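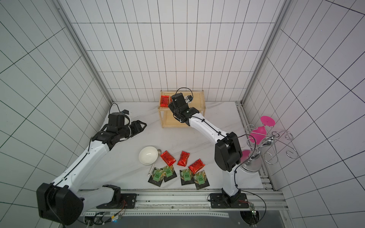

Figure 1. Two-arm cell with tableware, packets and a small wooden shelf.

Reading time: 2 minutes

Handout 4: Working rules for the two-arm cells

These rules apply to all lab sessions at Stestinthorpe, on the Zerach cells as well as the older Pascu ones. Read them before your first booking. The Pormont cell has its own sheet.

Before power-on

Check that both base mounts are tight on the rail. Follow each cable from the base to the gripper by eye. A loop over the wrist is normal, but it must have enough slack for the full turn of the joint. Boards and connectors near the bases stay where they are. If one has come free, stop and report it.

Laying out objects

Set objects out while the arms are disabled. In Figure 1 most packets and the sachets lie on the floor of the cell between the two arms, with the cup stand off to the right. Tall items such as that stand limit how the nearer arm can bend, so plan the elbow path as well as the gripper path. The same goes for the shelf - an arm reaching over it has little room below the fingers.

Sachets that overlap are allowed. Write the overlap in the log, as it changes which one can be picked first. Ceramic items may be used only at reduced speed.

Sharing the space

Only one gripper may be over the shelf at a time. The other arm waits on its own side or works on the floor items. Handovers between arms need a written plan, signed off before the session.

Speed and stops

Joint speed is capped at 34 percent for student work. After any contact stop, wait 10 seconds, look at both arms, and only then reset. Do not reach in during the wait. Two contact stops in one run end that run.

Logging

Record the start layout, the speed setting and every stop. Log files close at 2000 lines, so start a new one for long sessions. Hand in logs at room 201 by the end of the week.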